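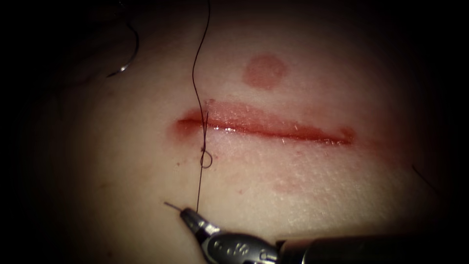
Abelardo Restrepo wrote under my last post that a single success rate for a whole stitch hides more than it shows, and that I should break the task into phases before asking anyone why the policy fails. I took that to heart, spent a good part of May on it, and now I have a more exact problem to bring you all.

Splitting a suturing policy into phases: why does the handover score so badly?
Posted by grodeck_bench

Hello everyone, and thank you for being so patient with me last time. We train an imitation policy, which we call Grusex, on 320 teleoperated demonstrations of a simple stitch across a straight cut. It drives 2 arms, each with a needle driver, and takes in one fixed view of the workspace plus a wrist view. The output is a short chunk of future motions for both arms, jaw angles included.

Following the advice, I split the stitch into 7 phases and scored each one from a clean start – that is, I put the arms where a good demonstration would have them and let the policy run from there. Reaching and grasping look fine. Driving the needle through looks decent. The handover from one driver to the other is where it falls apart. The receiving jaws come in, stop a little short, close on air, and then the arm sits there as if it were done.

What puzzles me is that the fixed view seems good enough to my own eye. Needle and thread both stand out well against the tissue. The wrist view gives a lovely close look at the jaws, but the shaft is a big soft blur at the bottom, and the lower end of the cut disappears behind the instrument. I wonder whether the policy is leaning on the wrong view at the wrong moment. Should I collect more handovers, or is there something cheaper to try first? I would dearly like to avoid another long stretch at the console!
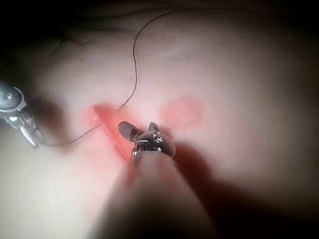
Abelardo Restrepo

I'm so glad you did the split! It already tells you a lot. Before you collect anything new, I would go through these in order, and write down what you find as you go – I always think I'll remember, and I never do.

Step 1. Mask one view at a time, during the handover only. Feed the policy a gray frame in place of the wrist view and score the phase, then swap. If gray wrist frames barely hurt, the policy is ignoring the close view. If they help (it happened to us on the Irnska runs, and I was quite put out), the close view is misleading it.

Step 2. Look at where your phase labels begin. We used to start "handover" when the receiving jaws started to close, and so all the careful lining up was filed under the phase before. Move the boundary back to the moment when one driver has the needle and the other is still open with nothing in it. Your clean starts should come from there as well, with the empty jaws at a range of distances from the needle.

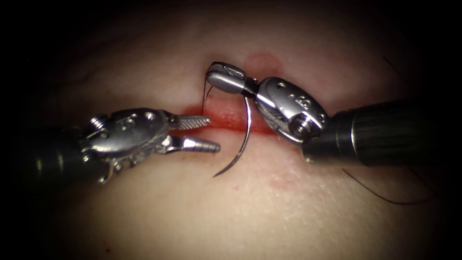
Step 3. Shorten the chunk. A long chunk is pleasant for reaching, but near contact it means the arm is acting on an old picture. Try running only the first part of each chunk before asking for a new one. You don't have to retrain for this, so it costs you an afternoon.

Step 4. Only then collect more, and make the new ones corrections. Let the policy stop short, take over, and finish the handover by hand. We added 10 of those at a time and rescored after each batch.

One more small thing. The arm sitting still after closing on air sounds to me like pauses in the demonstrations. People wait a moment to check their grip before letting go with the other hand, and the policy copies the waiting.

Posted January 13, 2023

arango_sim

More data. It's always more data.

irnska_reader

I'd second Step 3 and the remark about pauses. We trimmed idle time in our recordings and the freezing got much rarer, although the missed grasps stayed as they were, so please don't expect it to fix both. Be careful what you trim, too. With a curved needle some of the slow motion is the operator turning the wrist to meet it at a good angle, and if you cut by speed alone you lose exactly that. We ended up keeping any stretch where either wrist was rotating, however slowly.

I'd also check whether a loose loop of thread near the jaws changes the result. Ours did worse with slack lying close to the needle, and I still don't have a good answer for that one.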